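Residency Diary: The Jerkton Reading Room
Entry for July 23, 2026

Morning

The reading room opened at the usual hour. The humidity in the map store had risen overnight, and the dehumidifier was moved from the corridor to the space beside the plan chests. The reading on the wall gauge had dropped by midday, and the Ogunleye rolls were cleared for use.

Work continued on the catalog of the Ogunleye bequest. The bequest was received in February and consists of letters, account books and survey drawings relating to the canal works at Skundard. A total of 148 items had been entered by the end of yesterday. Today's session brought the figure to 171. The increase is larger than usual and is explained by a bundle of toll receipts, which were short and in a clear hand.

The letters remain the slower part of the task. The resident historian, Femi Oyelaran, has asked that each letter be read in full before it is given a subject heading, and this practice was followed today. Two letters previously listed under "Repairs" were found to concern a dispute over the lease of the lock cottage. They have been moved to "Property." The second of the two is missing its last page. A slip has been placed in the folder in case the page appears elsewhere in the bequest.

Correspondence

A reply was sent to the parish office at Jundari regarding the burial register. The office had asked whether the Reading Room holds a copy for the years in which the canal was dug. It does not. The reply gave the reference for the tithe list, which names many of the same families and may be of some use to them.

A family researcher wrote to ask about a lock keeper who left his post without notice. The account books show that his wages stopped in the autumn and that his coal allowance was paid until the spring. The reason was not recorded. The resident has suggested that his wife may have kept the gates during the winter, and there is one entry for "the woman at the lock" that supports this view. The researcher has been told of the entry and invited to inspect the volume in person.

Afternoon

The afternoon was given to the survey drawings. Drawing 10 was unrolled on the long table under glass weights and left to relax for an hour before it was measured. It shows the upper basin at Skundard with the wharf in red ink and a proposed second wharf in pencil. The second wharf was never built. The pencil is faint, and the notes along the northern edge could be read only with the side lamp. They give the depth of the water and the name of a boat, the Patience, which also appears in the toll receipts.

There was some discussion of how the drawing should be described. The resident favored "plan with later additions." The present writer believes that the pencil and the ink are by one hand and were made within a short time of each other. The figure 4 is formed in the same way in both, with an open top and a long foot. The question has been left open in the catalog, with both opinions noted.

The drawing was returned to its chest before closing. The lower drawer continues to stick and should not be forced.

Personal note

It is the custom of this diary to include some remark on the residency itself. The resident has now reached the middle of the term, and the pace of work has been satisfactory. The evenings have been spent on the first chapter of the canal history, which opens with the lease dispute in place of the opening ceremony. The change is a good one. The ceremony is well known locally and the dispute is not.

A short walk was taken along the towpath after supper. The water was low and the reeds on the far bank had been cut back, so that the stone footing of the old crane could be seen for the first time this summer. It lies farther east than the survey shows.

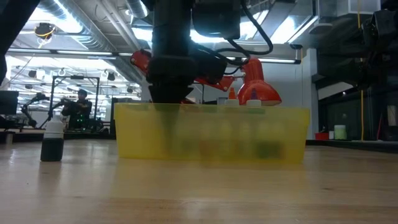 Matters for Tomorrow

Continue the catalog from the second box of letters. Look for the missing page of the lease letter.

Check the position of the crane footing against Drawing 10 and record the difference.

Ask for the lower drawer of the plan chest to be planed.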